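Clirulham CB-34 Central Battery Cabinet
Section 4: Connecting the batteries and commissioning

4.1 Before you start

The cabinet must be fixed to the wall and the mains supply isolated at the distribution board. Check that the battery isolator (S2) is in the OFF position.

CAUTION: The battery string is live at all times, including when the mains is off. The open-circuit voltage of a full string is over 228 V DC. Use insulated tools and remove rings and watches.

4.2 Connecting the battery string

1. Place the battery blocks on the shelves with all terminals facing the door.
2. Fit the inter-block links, working from the bottom shelf upwards. Leave the mid-point link off.
3. Tighten each terminal bolt to the torque printed on the block label.
4. Connect the red lead to B+ and the black lead to B-.
5. Fit the mid-point link last, then replace the terminal covers.
6. Measure the voltage at the input side of S2. If the reading is negative, remove the mid-point link and check the lead positions.

NOTE: Do not mix blocks of different age or make in one string.
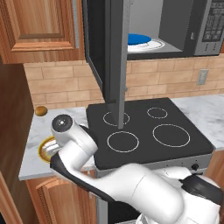
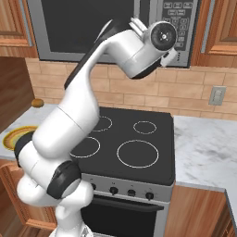

Oltau, October

4.3 First power-up

1. Switch on the mains supply. The green SUPPLY lamp lights.
2. Wait for the self-check to finish. The display shows READY.
3. Move S2 to ON. The amber CHARGE lamp lights.
4. Leave the charger running for 34 hours before any duration test. The outgoing circuits may be used normally during this time.

If the red FAULT lamp lights at step 3, return S2 to OFF and check fuse F4.

4.4 Setting the changeover delay

The delay sets how long the luminaires stay on battery supply after the mains returns. The factory setting is 45 seconds.

1. Press and hold MENU until the display shows DLY.
2. Use the arrow keys to change the value.
3. Press MENU once to store it.

Where discharge lamps are used for normal lighting, increase the delay to allow for their restrike time.

4.5 Clearances

Keep 700 mm clear in front of the door. Do not cover the louvres or store goods on top of the cabinet.

Section checked by: Libor Kuruc
Changes from last issue: step 5 of 4.2 added (Manju Kaushik)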